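Hotgate Home Forums > Kitchen > Appliances and Cleanup
Thread: Dishwasher vs. hand washing, actual water numbers

tidewrack_36
Our Andell dishwasher failed in February and I used the gap to meter hand washing for two adults. I put an inline flow meter under the sink and logged every session. Total for the period was 315 gallons, hot and cold combined. The Andell, at its rated use per cycle and our usual loading, would have come in at 200.

Method: two-basin sink, wash side filled, rinse under a running tap, air dry in a rack.

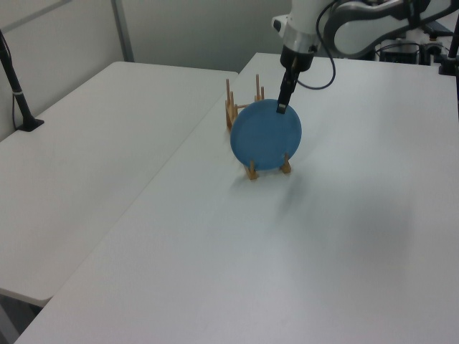

Re: Dishwasher vs. hand washing, actual water numbers
grout_line
The running rinse is your whole problem. Fill the second basin, dip, rack. You are comparing a machine to the worst common way of doing it by hand.

Also, rated use is measured on the default program. If you ran Heavy most nights the 200 is too low.

Re: Dishwasher vs. hand washing, actual water numbers
tidewrack_36
Default program, every time. I accept the point on the rinse. I tried a dip rinse for part of the test and the plates dried with a film on them. Our water is hard, so some of that would happen either way.

Re: Dishwasher vs. hand washing, actual water numbers
slowdrain
Film is detergent, not hardness. Cut the soap in half and change the rinse basin when it clouds.

Spacing in the rack matters too. Plates want to stand on edge with a finger's width between them or the backs stay damp. I have a plain wood one with pegs and only load every other slot.
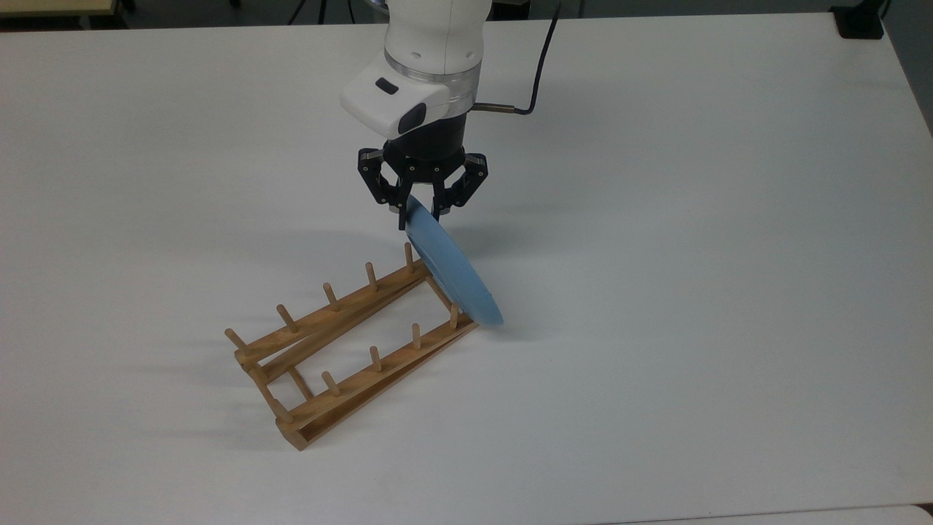

The wood does need oil twice a year, and it can go black underneath if you leave it standing in water. For drying time I see no difference from the coated wire rack I had before.

Re: Dishwasher vs. hand washing, actual water numbers
grout_line
Disagree on the soap. With hard water you get scale and detergent residue together. Wipe one plate with vinegar. If the film comes off, most of it was scale.

Re: Dishwasher vs. hand washing, actual water numbers
penstock
Water is the cheap part of this. Heating it is what costs. What is your supply temperature, and is the heater gas or electric? I priced an Endurside against a Malik last year and the quote for the Endurside was 1,565 installed. At my rates the water savings would never cover that.

Re: Dishwasher vs. hand washing, actual water numbers
tidewrack_36
Electric tank, set at 120 F. I did not meter hot separately, so I can't split the figure. I have a second meter and will put it on the hot side Friday – same sink, same two people, dip rinse only, half the soap. Will run the vinegar test on one of the filmed plates before that.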